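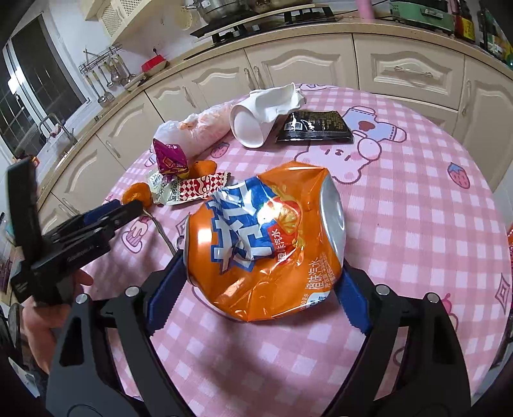
Clarkinix is looking for a part-time gripper technician to start in January, and if you are the kind of person who can't leave a squeaky hinge alone, we would love to hear from you. Our hand-held grippers spend their days clearing up after snacks – cans, candy wrappers, paper cups, mandarins – and every session is hard on them. A crushed soda can held between the blue serrated pads asks a lot of four small pivots, and keeping those pivots moving freely would be the heart of your job.

You would look after 16 grippers at our Prevby workshop, with a trip out to Clidthorpe now and then when a pair there needs attention. Most of the work is the same few things done patiently: wiping down the pads, checking them for worn ribs, swapping them when they go smooth, taking up slack in the linkages, and making sure the left and right jaws close evenly. Each tool gets a full strip-down after 2,000 closes, and you would keep the log (we call it the Ginting book, and it goes back years).

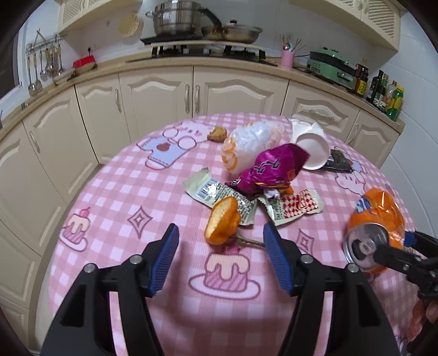

*Jaws open, pads facing each other, with the table still to clear.*

You don't need a degree or any background in robotics. Bike mechanics, sewing machine menders and people who fix their own dishwashers have all done well here. Steady hands matter, and so does writing down what you did – the next person will thank you!

The post is 16 hours a week, with paid training. To apply, send a page or so about something you have repaired to Mwende Ndung'u, Clarkinix, quoting job 443. Applications close 18 Dec 2020.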